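Monday, April 13, 2026
By the Telematics Workshop, Wernance

The Skader tracking units were moved to the new firmware this morning. All units in the Inik depot group now report position every 30 seconds while the ignition is on. Unit 709 did not return a position after the update and was restarted twice without result. It has been set aside for a check of the antenna lead.

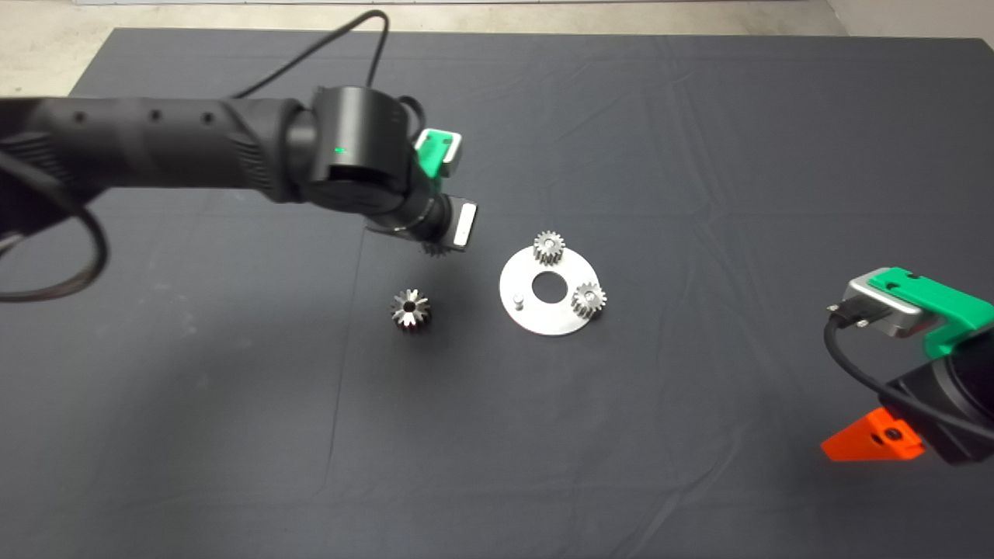

Dispatch has asked that the idle alert be set at 5 minutes for all vans. The March setting produced too many messages overnight - most of them from vehicles parked with the heater running. The new value has been entered in Yeoman and will apply from the next shift.

The geofence at the Inik gate remains at 200 meters. Two late arrival reports are still open against it. Colleagues are asked to leave the map layer unchanged until those reports are closed.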